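Quiénes somos

Pirau es una empresa de automatización de almacenes con taller propio en Jurano. Integramos brazos robóticos en puestos de preparación y manipulación de cajas, y redactamos las normas de trabajo que acompañan a cada puesto. Las dos cosas se entregan juntas. Un cliente que compra la instalación recibe también el manual de buenas prácticas, los registros y la formación del turno.

Empezamos con 2 puestos de prueba para un distribuidor de recambios. Hoy la plantilla es de 18 personas, repartidas entre ingeniería, montaje y normativa interna. El equipo de normativa no depende de ventas y puede parar una entrega si falta documentación.

Cómo trabajamos

Todas nuestras reglas están reunidas en un documento que llamamos Zomia. Se revisa cada año, en noviembre, y cualquier empleado puede proponer cambios. La edición actual tiene 100 puntos obligatorios. Los más antiguos tratan de la parada de emergencia, la velocidad con personas cerca y el bloqueo de energía durante el mantenimiento. Los más recientes se ocupan de la mercancía y de su embalaje, un terreno en el que al principio teníamos muy poco escrito.
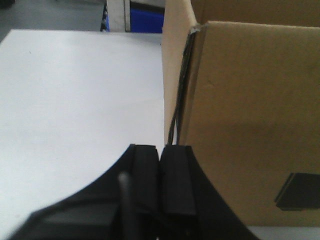 El embalaje es la primera pieza que toca el robot y la que más varía de un día a otro. Zomia pide revisar las cuatro esquinas y las solapas antes de autorizar un agarre, y anotar el estado de cada caja en el registro del puesto. Una esquina abierta de arriba abajo, con el cartón deshilachado en la punta, se clasifica como daño de grado dos: la caja se puede seguir manipulando, pero no se sujeta por esa arista ni se apila nada encima. Los dedos de la pinza se acercan cerrados y a velocidad reducida, y solo se abren cuando el operador ha confirmado el punto de contacto. Si el corte llega a la base, la caja se retira a mano y el ciclo queda detenido hasta que se firma la incidencia.

El mismo criterio vale para los cables. Deben ir guiados a lo largo del brazo, con holgura suficiente para el giro completo de la muñeca, y se comprueban al comienzo de cada turno. Un cable que roza con una caja o con una estantería es motivo de parada.

Personas y robots en el mismo pasillo

La mayoría de nuestros clientes no dispone de una nave separada para la automatización. Los robots comparten espacio con estanterías de rodillos, cubetas y personal que sigue preparando pedidos, y las normas tienen que servir para esa situación. Antes de instalar nada pasamos una jornada en el almacén del cliente y trazamos sobre el plano los recorridos a pie, incluidos los que no figuran en ningún procedimiento.

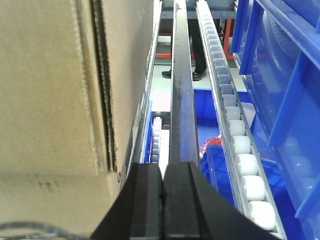
Con ese plano definimos tres zonas. En la primera el robot trabaja a velocidad normal y no entra nadie. En la segunda se puede estar de pie, con calzado de seguridad, y el brazo reduce la marcha. La tercera es de paso libre. Los límites se marcan en el suelo y se repiten en el panel del puesto. La distancia mínima entre la pinza y cualquier elemento fijo, como un carril o el borde de una cubeta, se mide con el brazo parado y se vuelve a medir cada 200 horas de funcionamiento.

También está regulado lo que puede quedar en los niveles bajos. Los plásticos y envoltorios sueltos se recogen al cerrar el turno, y las cubetas apiladas no deben sobresalir hacia el recorrido del brazo.

Identificación de la mercancía

Antes de mover una caja hay que saber qué contiene. El operador lee la marca y el modelo, los compara con el pedido y comprueba que el peso declarado está dentro del límite de la pinza. Cuando una solapa tapa parte del texto, se levanta a mano y se lee entero. No se admite la identificación por el dibujo del producto.

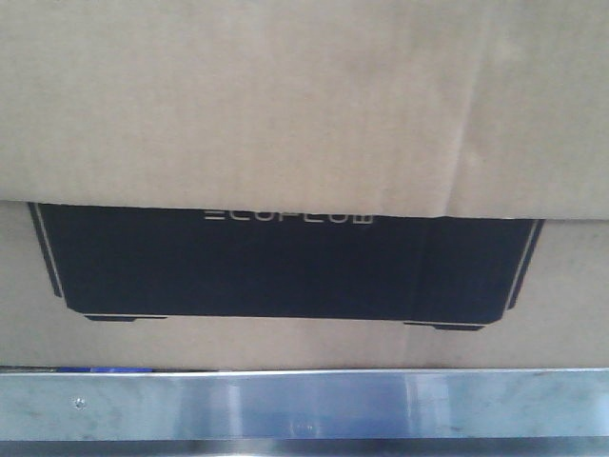

Caja con la marca EcoFlow sobre carril metálico; la solapa cubre la parte alta de las letras.

Los equipos que llevan batería tienen un apartado propio en Zomia, con límites de inclinación y una zona de espera separada para las unidades golpeadas.

Formación y auditoría

Cada operador completa un curso en nuestro taller y una semana de prácticas en su propio puesto. La auditoría externa la realiza Fuchs, que visita las instalaciones sin aviso previo y entrega el informe al cliente y a nosotros el mismo día. Los puntos no conformes se corrigen antes de volver a poner el puesto en marcha.

Visitas

El taller de Jurano recibe visitas los viernes por la mañana, con cita. Se facilita calzado de seguridad en la entrada. La edición vigente de Zomia puede consultarse en recepción.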